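Visit to the Trirnton test lab, May

Our group spent a morning at the Trirnton lab to see how they write and keep the rules for their robot work. We make handling equipment at Grewal, and two of our customers have started asking what procedure we follow when a person and a two-armed machine share a bench. We did not have a good answer, so we asked to see someone else's.

Sign-in was at 8. Visitors get a badge, safety glasses and a one-page sheet with 13 rules on it. You read the sheet at the desk and sign the back. Rosângela Brandão, who runs the floor, told us the sheet used to be six pages and people signed it without reading. The long version still exists and hangs in a binder at each station.

Most of the rules are what you would expect. Stay behind the floor tape when the arms are powered. Long hair tied, lanyards off. One named operator per station, and only that person starts a run. The operator says "live" out loud before enabling the arms and waits for an answer from whoever else is in the bay. We heard this done every time, including by a technician who was the only one at her station apart from us.

The emergency stop gets tested at the start of each shift and again after any change of hand or tool. The test goes in a paper log. I asked why paper, and the answer was that the tablet log had been filled in from a desk down the hall more than once.
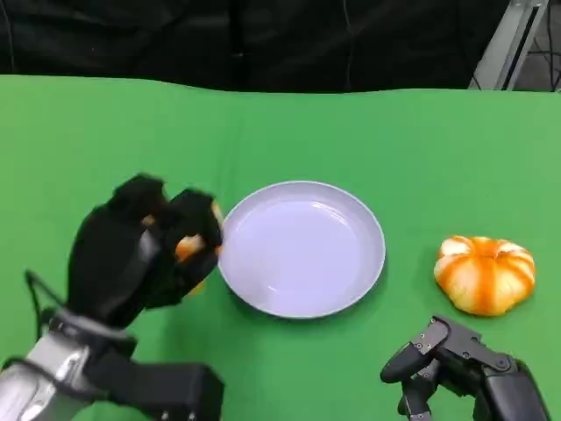
The part I found most useful was the section on setting up a task. Before a run is recorded, the operator goes through a short card:

Cloth flat and clamped under the table edge.
Only the items on the task list on the table.
Cables checked through the full reach of both arms.
Hands at the start position, fingers open.
Lights on the fixed setting, blinds closed.

If any line fails, the run is not started. If something goes wrong partway through, the run is stopped and marked, and the marked runs are kept. Their count for the last quarter was 465 marked runs. Brandão reads through the notes herself and said most of them come down to cable routing or an item put back in the wrong place.

They use Grika bins for the task items, one bin per task, with the list taped inside the lid. Anything chipped or sticky is thrown out. Real food is not allowed at the stations.

I had two complaints. The binders at 3 of the stations had different revision dates on the cover, and at one of them the page on lockout was missing – she took that binder away while we were standing there. Also, the floor tape near the Zimwood shelving is worn down to almost nothing, and I stepped over it without noticing.

We plan to copy the setup card and the spoken call, with changes for our own benches. I have asked for the current revision of the long document and will pass it on when it arrives. Parking is behind the building, and the side door is locked until 8.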